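# Writing rules for hands: a conversation with Fermín Riquelme

The handling guideline at Zodari runs to 31 pages, and four of them deal with cups. Fermín Riquelme, who has edited the document since its first draft, does not consider this excessive.

"A cup is open at the top, it's often glass, and somebody is going to put it to their mouth," he said. "Each of those gives you a separate set of rules. The people who complain about the length have usually only thought about the first one."

The guideline covers two-handed robots that serve drinks from countertop dispensers. It started as a checklist Riquelme wrote with Patricio Jara, then the only other person on the test bench. The current version divides a pour into approach, placement, actuation, dwell and removal, and states for each stage what either hand may touch.

Grip height is the clause he is asked about most. The fingers must close on the side wall, below the rim, and stay there until the cup is set down. A grip over the rim is recorded as a failed trial even if the pour itself is clean.

"We had long arguments about that with Wumpini Quartey at Rekow," Riquelme said. "Her view was that a rim grip is more stable on tapered cups. She's right, it is. We still fail it on hygiene grounds."

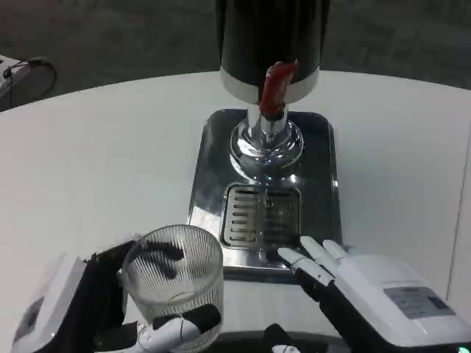 *Ribbed tumbler in the left hand, right hand open beside the drip tray.*

The free hand has a section of its own. Under the guideline it is to be either on the lever or open and still, and it may not cross above the cup. Early drafts let the second hand wait anywhere outside the pour area, but reviewers at Karppinen objected that "outside" had no edge. The text now defines the pour area by the outline of the drip tray, extended upward to the spout.

Glass brought further changes. Riquelme said the force limits were first set on smooth plastic cups and had to be split by surface. "Ribs change the contact. You have less area touching, so the same commanded force gives you higher local pressure. We didn't want one number pretending to cover both." The limits sit in an annex so that they can be revised without reissuing the main text.

The annex draws on almost 3,000 logged trials, of which 1,352 used glass. Riquelme would like more with handled mugs, a category the guideline lists as "under study."

He is less satisfied with the dwell clause. It requires the robot to hold position after the lever is released, so that drips fall on the grate. Fidel Carrasco of Ullo has proposed replacing the fixed wait with a sensor check, and Riquelme expects the next revision to allow either.

"The fixed wait is easy to audit. You read the log and it's there or it isn't," he said. "With a sensor I need to know what the sensor does when the light is bad or there's a reflection off the metal. Fidel has answers for some of that."

Comments on the draft revision close in October. Riquelme asked that they cite the clause number and attach a trial log - last time, he said, he received several that did neither.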